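막차
2019년 3월 12일

인쇄하기 | 이메일로 보내기

프로브턴에서 막차 타야 했다. 여섯 시간. 가방엔 양말 두 켤레, 충전기, 이모 집 열쇠. 칫솔은 빼먹었다. 기차가 움직이고 나서야 알았다.

전화는 점심때 왔다. 포르케트베르크 사투리, 여자 목소리. 이모님 댁 다음 주에 넘어갑니다, 가져가실 거 있으면 그 전에 오세요. 끊고 나서 한참 서 있었다. 국이 끓어 넘치는 것도 몰랐다. 가스 끄고, 행주로 닦고, 그러다 또 서 있고.

이모가 죽은 건 12월이었다. 나는 장례식에 안 갔다. 못 갔다고 다들 알고 있다. 눈 때문에 선로가 막혔다고, 내가 그렇게 말했으니까. 선로는 멀쩡했다. 나는 그날 프로브턴 역 앞에서 우동을 먹고 집으로 돌아왔다. 국물까지 다 먹었다.

기차 안에서 편지를 썼다. 이모한테. 죽은 사람한테 편지라니, 좀 우습지만 달리 할 것도 없었다. 창밖은 깜깜하고 옆자리 남자는 입 벌리고 자고. 첫 줄. 이모, 나야. 지웠다. 이모, 늦었지. 지웠다. 종이를 구겼다. 새 종이. 이모, 선로는 안 막혔었어. 거기까지 쓰고 펜을 입에 물었다. 다음 말이 안 나왔다. 브레스트게이트 지나면 쓰자, 터널 지나면 쓰자. 그러다 그것도 구겼다.

브레스트게이트에서 갈아타는데 연착. 대합실에 들어가 앉았다. 난로 옆자리는 다 찼고 문 옆만 비어 있었다. 문이 열릴 때마다 바람이 종아리를 쳤다. 매점에서 차를 한 잔 샀다. 뜨겁기만 하고 맛은 없었다. 다 마시고, 종이컵을 버리고, 주머니에 있던 편지 뭉치도 같이 버렸다. 버리고 나서 후회했다. 꺼낼까 말까. 사람들이 있어서 못 꺼냈다. 대신 들여다보기만 했다.

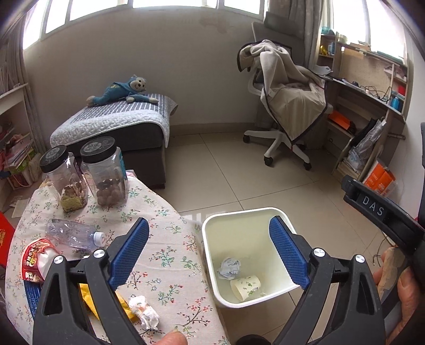

휴지통 속 종이 뭉치와 잎 무늬 종이컵

안내 방송. 크포도행 열차 먼저 들어온단다. 나랑 상관없는 기차. 그런데 이모는 평생 크포도에 가고 싶어 했다. 바다가 있고 귤이 싸다고. 누구한테 들었는지는 모른다. 내가 고등학생일 때 이모는 저녁마다 그 얘기를 했다. 너 졸업하면 가자. 너 취직하면 가자. 나중에는 나도 지겨워서, 응, 가, 가, 그랬다. 마지막으로 그 얘길 한 게 언제더라. 전화였나. 나는 텔레비전을 보면서 듣고 있었고 이모가 잠깐 말을 멈췄고, 내가 뭐라고? 했고, 이모가 아니다, 했다.

크포도행이 섰다. 문이 열렸다. 표도 없는데 일어났다. 가방을 들었다. 승강장까지 나갔다. 역무원이 타실 거냐고 물었다. 대답을 못 했다. 문이 닫혔고 기차가 갔다. 역무원은 호루라기를 주머니에 넣고 사무실로 들어갔다. 나도 들어갔다. 내 자리엔 어떤 애가 앉아 있었다.

서서 기다렸다.

포르케트베르크에는 새벽에 내렸다. 역에서 집까지 걸어서 20분쯤인데 길이 바껴서 헤맸다. 빵집 있던 데가 휴대폰 가게. 휴대폰 가게 있던 데가 공터. 다리는 그대로였다. 다리 밑에 묶인 개도 그대로 같았지만 그럴 리는 없고, 아마 새끼의 새끼쯤. 짖지도 않았다. 쳐다보기만 했다.

열쇠가 안 돌아갔다. 이모는 늘 문을 몸 쪽으로 당기면서 돌렸는데, 그걸 까먹고 있었다. 손이 먼저 기억했다. 당기고, 돌리고, 딸깍.

집 안은 추웠다. 전기는 들어왔다. 벌써 누가 정리를 한 모양. 거실에 상자들이 쌓여 있고 테이프 냄새가 났다. 상자마다 글씨. 그릇. 겨울옷. 책. 하나는 그냥 '기타'. 기타부터 열었다. 손톱깎이, 단추, 고장 난 시계, 내 성적표. 성적표는 왜. 수학 점수 옆에 이모가 연필로 동그라미를 쳐 놨다. 100점도 아닌데. 한참 못 미치는 점순데.

코트를 입은 채로 바닥에 앉았다. 성적표를 접었다 폈다 했다. 서명란에 이모 이름 말고 엄마 이름이 적혀 있었다. 이모 글씨로. 엄마는 그때 이미 없었는데 이모는 서명란에 보호자라고 되어 있으면 꼭 엄마 이름을 썼다. 학교에서 전화가 와도 네, 제가 엄마예요, 했다. 나는 그게 싫어서 한번은 교무실 앞에서 소리를 질렀다. 엄마 아니잖아. 복도에 애들이 다 있었다. 이모는 화도 안 내고, 신발 끈 풀렸다, 그랬다. 진짜로 풀려 있었다.
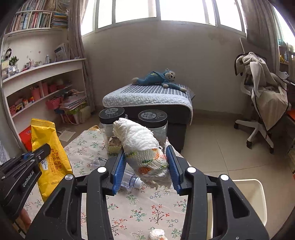
이모는 거짓말을 잘 못했다. 엄마 이름 쓰는 것 말고는 아무것도 못 속였다. 생일 선물은 늘 미리 들켰고, 아픈 것도 금방 표가 났다. 그런데 마지막에는 속였다. 감기라고. 그냥 감기라고, 오지 말라고, 기차표 비싸다고. 나는 그 말을 믿었다. 믿는 게 편했다. 부엌에 들어가니 식탁에 플라스틱 통이 남아 있고 그 옆에 키친타월이 한 뭉치 구겨져 있었다. 주황색 열매에 초록 잎이 찍힌, 이모가 고를 법한 무늬. 이모가 쓰다 둔 건지 짐 싸던 사람이 쓰다 둔 건지 알 수가 없었다. 펴 봤다. 한쪽이 뜯겨 있었다. 아무것도 안 적혀 있었다. 뭐가 적혀 있길 바랬는지. 이모는 전화 받으면서 아무 데나 메모를 하는 사람이었으니까, 영수증에도, 달력 뒤에도, 휴지에도.

다시 구겨서 주머니에 넣었다. 펜을 찾았다. 없었다. 기차에 두고 내렸나 보다. 서랍을 열어서 연필을 찾았다. 몽당연필, 이빨 자국 있는 거. 내 이빨인지 이모 이빨인지. 종이는 성적표 뒷면밖에 없었다.

이모.
선로는 안 막혔었어. 우동 먹었어.
관에 누운 거 보면 진짜 같을까 봐 안 갔어.

거기까지 쓰고 읽어 봤다. 글씨가 엉망. 고칠까 하다가 그냥 뒀다. 밖에서 차 소리가 났다. 문 닫는 소리, 계단 올라오는 소리. 벌써 여덟 시였다. 초인종이 울렸다. 전화했던 그 여자겠지.

잠깐만요, 하고 소리쳤다. 연필에 침을 묻혔다. 아직 한 줄 더 있었다. 크포도 가는 기차 봤다고, 파란색이더라고, 창가에 자리 많더라고. 탈 뻔했다고.

초인종이 또 울렸다.

네, 나가요. 나가는데요. 문 당기면서 여셔야 돼요, 밖에서 당기면서. 그렇게 말하면서 아직 쓰고 있었다. 여자가 뭐라고요? 했다. 문 너머로. 나는 아니에요, 하려다가, 다시 말했다. 당기면서요. 몸 쪽으로요.

인쇄하기 | 이메일로 보내기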